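Planning the spend on hand-held grippers

The equipment budget for the home tasks project has to be in by 10/08/2018, so the first plan is set out below for all three sites. Plastley and Barredo would share one order. Stikenau would follow in November, once its rooms have been cleared.

Most of the work is small household items picked up, moved and put down at a table, and that is what the money should go towards.

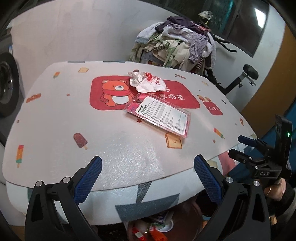

Table work with two hand-held grippers.

The quote from Kodora is 1399 per pair, with pads fitted. We asked two other suppliers and both wanted a longer minimum order. Delivery is charged once per site, so it pays to send everything for Plastley and Barredo to one address and pass it on by van.

Pads are a separate line. They are the part we expect to replace most often, and lids are a fair test of them: a round rim gives the pads little to hold. A set of spare pads costs 56 and we have put down two sets for each pair.
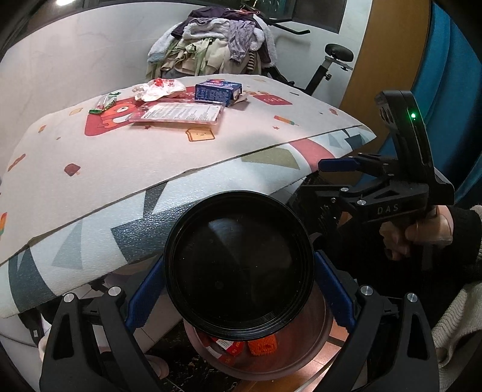 What else to put in the budget

Spare parts and servicing come to about 198 per pair for the year. Please do not take this out of the general repairs line, as happened last time — it makes the yearly figures very hard to compare.

Everyday items need a line too. Packets, boxes, tubs and soft things such as knitted cloth all get used, and they wear out or get eaten. We have allowed 134 per site. Sites may buy locally and claim it back with receipts. 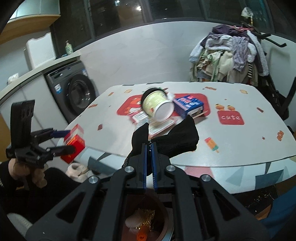 Sending in your figures

Use the usual form and fill in one sheet per site. Show the pairs, the pads and the servicing on separate lines, and leave the delivery box blank if you are part of the shared order.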